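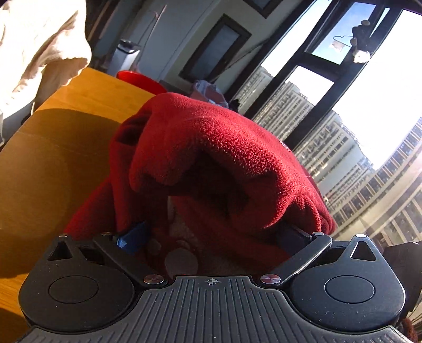
Vue poignet : polaire rouge tenue entre les deux doigts de la pince.

Accueil | Documentation | Tutoriels | Perception | Journal des versions

Masquer la pince et segmenter un textile dans une vue poignet grand angle

Ce tutoriel décrit la chaîne de prétraitement utilisée dans Hisora pour passer d'une séquence brute à un masque de textile exploitable par la politique de contrôle. Il suppose que Hisora est installé avec le module Kandano et que l'étalonnage intrinsèque de la caméra a déjà été effectué avec le modèle fisheye. Le modèle à sténopé ne convient pas : les droites proches du bord restent courbes après correction et le plan de table est mal estimé.

1. Charger la séquence

Placez la séquence et le fichier d'étalonnage dans le même répertoire, puis lancez :

kandano import --seq polaire_046 --calib fisheye.yaml

La séquence de référence contient 2000 images. L'image reproduite en tête de page porte l'index 781. Elle sert de cas de contrôle dans toute la suite : le vêtement y forme un volume arrondi, traversé par un pli très ombré, et un second objet rouge se trouve derrière lui, un bol brillant posé près du bord opposé de la table.

2. Construire le masque statique

Le corps de la pince est fixe dans le repère de la caméra. Son masque se dessine une seule fois et s'applique à toute la séquence. Les doigts, eux, sont articulés et demandent un masque dépendant de l'ouverture.

kandano mask static --body pince.png
kandano mask fingers --from-opening

Les deux embouts n'ont pas la même couleur, l'un bleu, l'autre noir. Déclarez-les séparément dans la section fingers du fichier de configuration. Un seuil unique sur le noir laisse passer l'embout bleu, qui est alors rattaché à la scène.

3. Segmenter le textile

N'utilisez pas la teinte seule. Sur l'image 781, un seuil sur le rouge réunit la polaire et le bol en deux composantes de même étiquette, et la table orangée produit des faux positifs le long du contour. La procédure retenue est la suivante :

- amorcer la région entre les embouts, à partir de la position des doigts ;
- propager sur un critère combiné de teinte et de texture locale ;
- rejeter les composantes non connexes à l'amorce ;
- fermer les trous avec un noyau de 5 pixels.

kandano segment --seed fingertips --features hue,texture --close 5

La fermeture ne suffit pas pour la doublure crème visible dans un interstice du tissu, juste au-dessus de la pince. Activez l'option --merge-enclosed pour que les régions claires entourées par le masque lui soient intégrées. Sans cette option, le centroïde se décale vers le haut.

4. Gérer le contre-jour

La fenêtre occupe une partie du côté droit et sature facilement. Excluez-la du calcul d'exposition par un polygone, sans la retirer de l'image : les montants noirs fournissent de bons points d'accroche à l'odométrie visuelle. À gauche du vêtement, l'ombre portée sur la table doit rester hors du masque. Si elle y entre, augmentez texture_weight par pas de 0,05.

5. Vérifier et exporter

kandano check --frame 781 --overlay
kandano export --format hatetti

Le contrôle visuel porte sur quatre points : bol exclu, doublure incluse, embouts exclus, contour net côté ombre. Le format Hatetti conserve le masque, l'ouverture de la pince et l'horodatage dans un seul fichier. Les versions antérieures de l'exportateur Fitzsimmons ignorent le champ d'ouverture ; dans ce cas, exportez-le à part avec --sidecar et resynchronisez sur l'horodatage avant l'entraînement.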